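**Droltenard fingers vs the stock ones, two arm bench**

**yfang_cledis**
Swapped both arms over to the white Droltenard fingers Friday. Before that stock Ackroyd rubber pads. Same task, toy veg out of the round tub, hand off to the other arm, put down.

Quick numbers. 200 picks per finger set, 3 drops on the white ones. Stock pads I gave up counting, it was bad. Carrot kept spinning in the grip.

Price is the sore point. 489 for the finger kit. Still cheaper than the gripper Clumach wants 2,799 for. 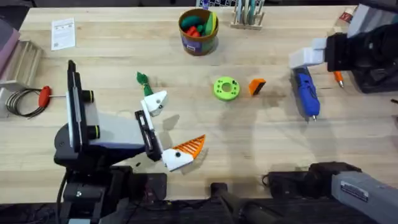

Anyway the fingers bolt on with one screw each and that screw backs out. Had to retighten twice in a morning. Anybody using threadlocker on these or will it eat the plastic?

**sanaa_l**
Blue threadlocker cracked mine. Nylon patch screws, been fine for weeks.

Not sold on your comparison tho. Were the stock pads new? Ours go slick after a month and you can't tell by looking.

**yfang_cledis**
No, old pads. Fair. Will order a fresh set and rerun.

**mfahmy**
Rerun it with the same grip force too. Stock pads want more squeeze. If you left the controller setting where it was for the hard fingers then the pads never had a chance.

**yfang_cledis**
Force was the same on both. I thought that WAS the fair way to do it

**mfahmy**
Same force isn't fair if one of them is soft. Tune each, then compare.

**ismail.s**
Disagree with Mahmoud. If I have to retune every time I change fingers thats a cost, should show up in the result. Run it both ways and post both.

Also what happens with something flat? Hard fingers on a chunky toy is easy mode. Try a pen off the bench top.

**yfang_cledis**
Pen is bad. Tips scrape the wood and the wrist faults out. Pads do better there, I'll give them that.

**fadwa_es**
Drop your approach height a hair and slow the last bit. We had the same wrist fault, it was the controller reading contact as a crash. Threshold is way too low out of the box.

489 is nuts for fingers btw. We print ours.

**sanaa_l**
printed ones snapped on us at the screw hole. Every time. What material?

**fadwa_es**
Nylon, thick walls, layers running along the finger. I'll dig out the file tonite.

**yfang_cledis**
Please do. New pads ordered, will do same force and tuned, plus the pen.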